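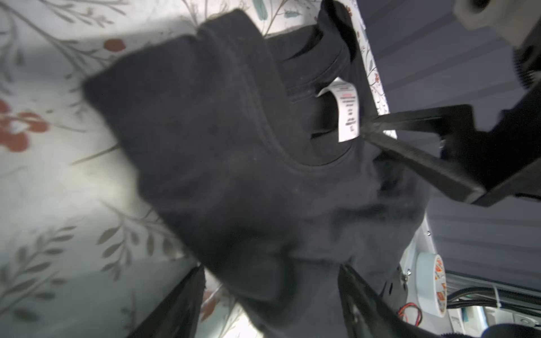

According to Chantal Caron, a T-shirt should be folded on a flat surface before anything else is put into the case, and jumpers and coats can wait until the shirts are done. Her advice is often repeated in writing on suitcase packing, the practice of arranging clothes and other belongings in a case for travel. The term covers the folding or rolling of garments, the order in which they go in, and the closing of the case. It does not usually include the choice of what to take, which is treated as a separate matter in most household manuals.

Folding and rolling

Two methods are in common use for soft clothes. In flat folding, the shirt is laid face down, the sleeves are turned in and the body is folded up from the hem to give a rectangle. In rolling, the same rectangle is left long and rolled from one end. Rolled clothes fill corners well and can be pulled out one at a time. Folded clothes lie flatter and are easier to count and stack.

Cotton jersey, the knitted cloth of most T-shirts, stretches and recovers easily but holds a crease if it is pressed while bunched up. Black and navy shirts also show lint, and some people turn them inside out before folding. Clifford Beaudoin recommended this in his handbook Packing at Home, along with smoothing the neckline by hand so that the ribbing does not curl.

A third method, known as bundling, wraps the larger garments round a soft core of socks and underwear. It keeps creases to a minimum, though the whole bundle has to be undone to reach anything in the middle. Saulius Ķēniņš considered it suitable only for a stay in one place.

Hard-shell cases

Suitcases are generally divided into soft-sided and hard-shell types. A hard-shell case keeps its form when empty and gives better protection to fragile items, but it has little stretch. Many open into two halves of similar depth joined by a zip, so they need twice the floor space when open.
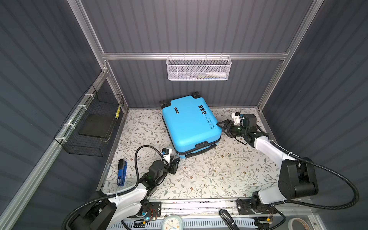 The case is normally laid on its back before the zip is undone, with enough room beside it for the lid to fall open. A bed will do, although the wheels may mark the cover, and a floor is steadier for a large case. Heavy items such as shoes and books go at the wheel end, where they stay low when the case is upright. Shirts are laid over them or fill the other half, and straps or a zipped divider hold each side in place.

Overfilling is the usual cause of a broken zip. The two halves should meet with light pressure from the hand – kneeling on the lid puts strain on the teeth and on the hinge side.

The Dundora survey

A household survey carried out in Dundora and published on November 19, 2010 received 882 replies. Of those who answered, 52 per cent folded their T-shirts flat and the rest rolled them, bundled them or put them in as they came. The survey was compiled by Nathalie Morin, who noted that 49 people gave different answers for outward and return journeys.

See also

Folding of clothes
Packing cubes
Garment bag
Hand luggage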